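Sorting Week at the Osdale Flat

Posted Mon 22 January by Marcelle Baudry

When I moved to Osdale in August, I brought everything from the bathroom and the craft corner in two big bags and I put these bags in a cupboard. They stayed there until this month. My neighbour Hemant Shakya gave me his old storage bins and one rule: each thing must get a colour before it gets a shelf. I liked this rule, so I have made this small page for the family and for the others of our Fludari tidying group, who asked to see how it is going.

The rule of colours

Yellow is for things that leave the house with me. Red is for making and for small hobbies. Cream is for care of the skin and hair, and for what guests may borrow. Gaëtan Sabatier uses 12 colours in his garage in Fleury, but for me this would be too much to remember.

The table

I do all the sorting on a pale table against the white wall, so the colours of the bins are easy to see. The bins stay side by side in the same order every day: yellow on the left, red in the middle, cream on the right.

Jars and tubs

Clear jars go in standing up, with the lid closed well. If a jar is lying down I forget what is inside, and then I buy the same thing again at the Zorau market.
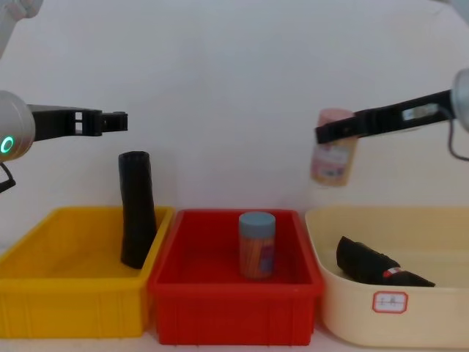

Labels I turn to the front when I remember it. Vilho Hakala says I should write the date of opening on every lid, and I have started with the creams. For the coloured sticks I don't see the need, they will be used by my niece before winter is finished.

Still to do

The second bag, which is mostly cables and candles. I have no colour for candles yet. Hemant has a green bin he doesn't need and I will collect it at the weekend.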